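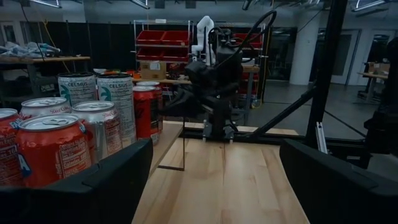 Wrist camera view at the start position, cans on the left

**Does masking the background in the wrist camera count as a fair test of the policy?**

Posted by Adel Tazi

We are training a pick-and-place policy by imitation on a bimanual setup, two arms facing a wooden top, with drinks cans standing on a lower surface beside it. The task is to pick a named can and stand it on the wood. We have 2000 demonstrations, all teleoperated, all in the same corner of the lab. The policy gets one camera per wrist, joint positions and the name of the can as text. There is no overhead camera.

Last month I ran a test with the cans shuffled between trials. Out of 17 trials, 6 failed. In most of the failures the arm was asked for a red can, set off towards the cans, then stopped and hovered. It did not do this when asked for a silver one or a white Celsius.

My supervisor thinks the red bins on the shelving behind the other arm are pulling the policy off. They are in view at the start position, along with most of the room. She suggested masking everything beyond the tabletop and running the same test again. I did a quick version with a black mask over the top part of the picture and it got worse, but the policy has never seen a black band before, so I don't know what that tells me.

What I want to know:

Is masking at test time a proper way to show that the background matters? Or do I have to retrain with the mask on and compare the two policies? Retraining takes most of a week on our machine and there is a draft due in May.

I would prefer not to move the shelving. Other people use it.

---

Precious Quiambao

Masking at test time and masking in training answer different questions, and a reviewer will pick you up on it if you mix them.

If you mask only at test time and the policy gets worse, there are two explanations: it was using the background, or it is thrown by a picture unlike anything it was trained on. You can't tell these apart from the score. A flat black band is about the worst choice. We had the same trouble on the Padilla project and wasted a good while arguing over it.

What worked for us was swapping the background instead of removing it. Take the region above the far edge of the tabletop and paste in the same region from a different demonstration, at a similar wrist pose. The picture still looks like your lab, but the background no longer agrees with the rest. Then do a second version where you change only the colour of the bins, to grey or blue, and leave everything else alone. If the hovering on red cans goes away with grey bins and stays with the ordinary swap, you have something worth writing down.

You can do the first pass offline. Run the policy on recorded frames, once as recorded and once with the edit, and compare the predicted actions for the first second or so of movement. No robot time needed. Split the results by which can was asked for. If the predicted actions for red cans move a lot and the others hardly move, go on to the real robot. If nothing moves, the bins are probably not your problem.

One warning. The wrist camera moves, so your edit has to follow it. A fixed band across the top will cover part of the cans once the arm tilts down. You have joint positions for every frame, so project the table edge from those. You will also need to keep the other arm out of the edited region. It sits right in front of the shelving and the policy may well be using it.

Retraining with masks is still the stronger result if you want to claim the policy is better without the background. If you only want to claim that the background affects it, you don't need to retrain.

---

Umut Işık

Just throw a sheet over the shelves and run it again. Ten minutes.

---

Gladys Minja

Precious has covered the method, so only two points about the trials.

17 is too few to compare conditions. With six failures your interval is very wide, and a second batch of the same size could come out quite different with nothing changed. Run the conditions in pairs: set the cans out, run it plain, put them back in the same places, run it edited, and swap which goes first each time. Mark the can positions with tape or print a sheet to put underneath. Pairing gets you more out of the same number of trials than running one long block of each.

Second, check the cans before you blame the bins. You have several red ones standing close together, and silver Diet Coke cans right next to a red one with the same lettering. If the instruction says "Diet Coke", which one does it mean? Look at how your operators labelled them. We found on Codport that two people had used the same name for different cans for an entire batch, and the policy had learned to wait and see. It looked exactly like hovering.

Also write down what a failure is before you start. Does a hover that ends in a correct pick count? Pick a time limit and stick to it.

---

Comments

Adel Tazi: Thanks all. I checked the labels and "red can" was used for nearly all the red ones, whichever was meant. So Gladys may be right and I have two problems. Doing the offline swap first.

Aileen Tan: @Umut we tried a sheet. It moved every time the air conditioning came on, and that was a new problem. Card clipped to the front of the shelving was better.

Umut Işık: fair enough

Precious Quiambao: Adel, if you relabel, keep the old policy as well. You will want it for the comparison.

Aileen Tan: Is the swap code from Padilla available anywhere? We have a similar layout and the same question.

Precious Quiambao: Not yet. It needs tidying, and the projection step assumes our camera mount. Message me and I can send it as it is.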